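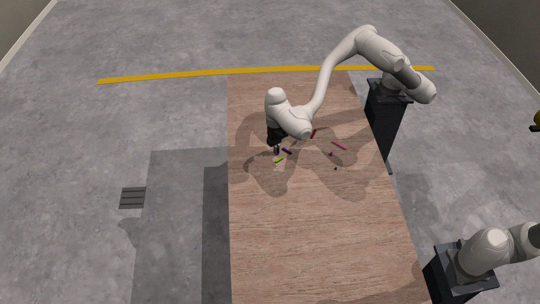
Totari社区板球推广项目进展报告
呈：Forkell体育基金
撰写：Jyoti Dhillon，项目负责人
日期：2026年8月6日

一、本期概况
本报告涵盖三月以来的工作。基金批准的三个训练点已全部开放，分别设在Totari、Yazzie和Istislow。目前登记在册的青少年学员共400人，其中女生200人。Istislow开放最晚，原定的草场排水没有做完，前几周的课改在学校操场上进行，用软球代替硬球。

二、训练安排
每个训练点每周上两次课，每次九十分钟。低年龄组以接球、传球和跑垒为主，不分投手和击球手，所有人轮换。高年龄组从五月起加入快速投球和旋转投球的分项练习。我们原计划同时开设守门员专项课，因合适的手套和护腿到货晚，推迟到七月才开始，现在只有Yazzie一处在上。
教练方面，Totari和Yazzie人手够用。Istislow的主教练六月因膝伤离队，由Yazzie的助理教练两头兼顾，课时没有减少，但高年龄组的对抗练习暂时并入Yazzie进行。家长接送因此多出一段路，有几户提过意见，我们已安排拼车。

三、比赛
七月举行了三地之间的循环赛，采用每方二十轮的赛制。Yazzie两战全胜。Totari对Istislow一场因雨中断，按已完成轮数的得分率判Totari获胜。Istislow的击球明显弱于另外两队，主要问题是面对旋转投球时脚步不动，下一阶段会增加这方面的练习。
裁判由本地俱乐部的成年球员担任，对宽球的判罚尺度不一，赛后有两队提出异议。九月以前会组织一次裁判规则学习，统一标准。

四、经费
本期支出主要为场地租金、教练课酬和护具。护具一项超出预算，原因是头盔须按新的安全要求整批更换。超出部分从交通费结余中支付，没有动用预备金。截至报告日，项目账户余额为3354元，下一笔拨款到账前够付Totari和Yazzie的租金，Istislow的租金按季后付，不受影响。明细账和票据另行寄送。

五、存在的问题
1. Istislow场地排水仍未完工，承包方答复需等雨季过后再动工。
2. 十五岁以上学员流失较多，主要是升学和课余打工所致。我们在考虑把高年龄组的一次课改到傍晚。
3. Totari的练习网有两处破损，已修补，明年需要更换。

六、下一阶段计划
补聘Istislow主教练，面试已约好两人。守门员专项课扩大到Totari。年底前再办一次循环赛，并从三地选拔一支联队参加地区少年赛，报名费已列入下期预算。
请基金对护具超支的处理方式予以确认，并答复下期拨款能否提前两周到账。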